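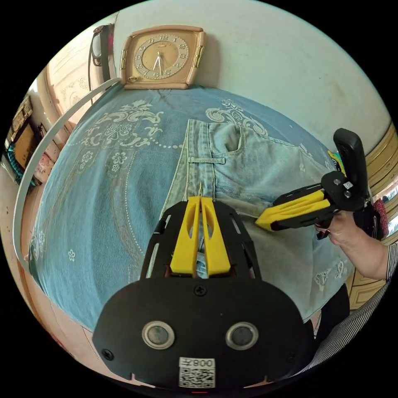
The Guest Room

My aunt's will left me the boarding house in Sternville, the debts of the boarding house in Sternville, and a jar of buttons. I had been hoping for the buttons.

There were 37 keys on the hook and three doors that locked. The one paying guest, a retired salesman for Tastico canned soups, had lived upstairs so long that he considered me the new tenant. On my first morning he came down in his robe and asked what I did for a living. I said I owned the house. He said that was nice, but what did I do?

He paid 200 dollars a month, a figure he and my aunt had settled on in some earlier age of the world. I brought up the subject of an increase. He brought up the subject of the roof. We agreed that both were interesting subjects and went in to breakfast. 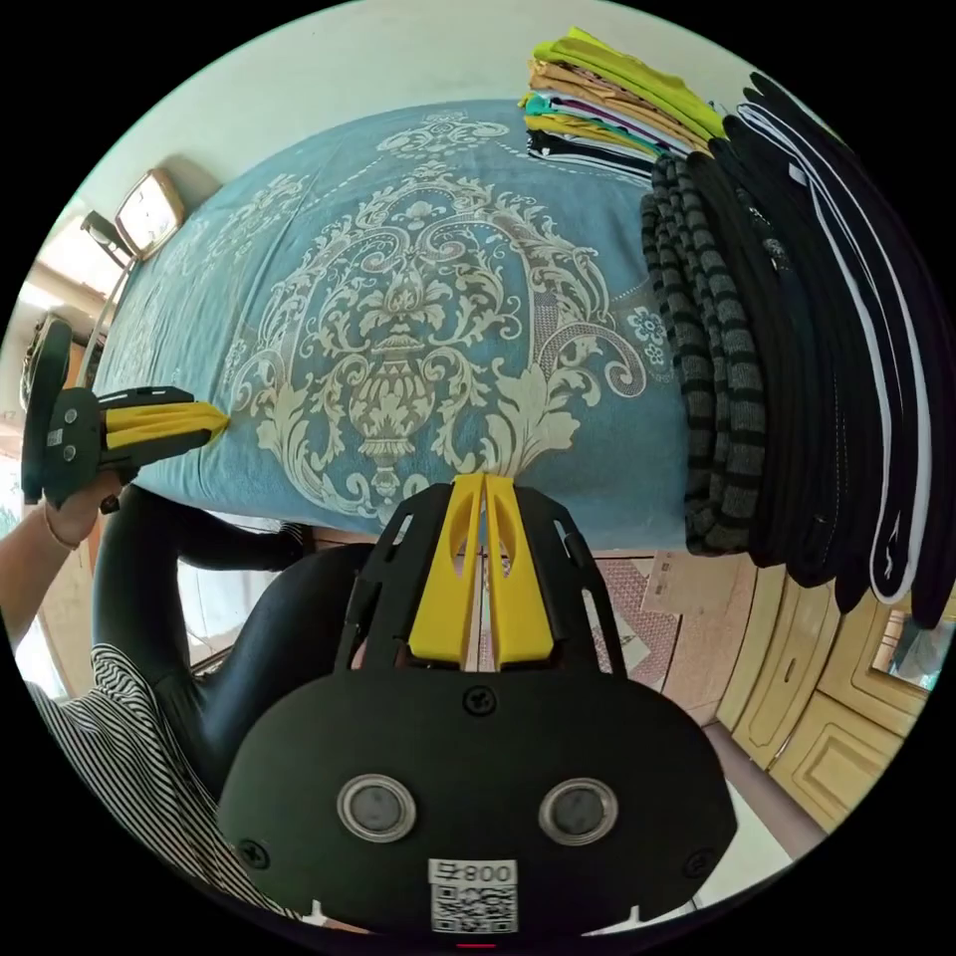 My aunt had run the place on rules, which she typed on cards and tacked up where people would be ashamed to be caught breaking them. No frying after nine. No trumpets. The longest card was about beds, and it held that a guest will forgive you a cold radiator but never a crooked bed cover. She would walk along the side of a bed tugging at the lower edge until it suited her, and then she would sit on it to take off her shoes. I kept the card up. I also kept the one about trumpets, having met the neighbors.

In August a letter came from the Trokotier Hotel Company, which wished to buy the house and "honor its character." I took this to mean a parking lot. The price was good, though. It was so good that I read it out loud at the table, slowly, to see what the soup man's face would do.

It did nothing. He buttered his toast to all four corners and said he had been offered more than that in 68, for a car.

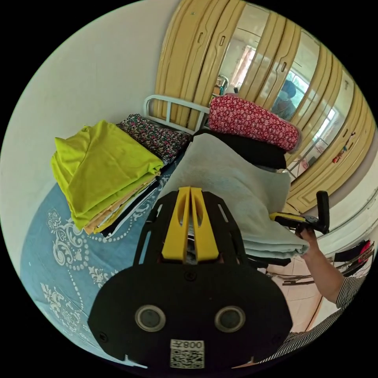 "What happened to the car?" I asked.

"Kept it," he said. "Terrible car."

I wrote back to Trokotier that evening and told them I needed time to think. Then I went up to look at the roof with a flashlight and a bucket. He was already up there in his robe, holding a bucket of his own, and he told me I had picked the wrong side of the chimney.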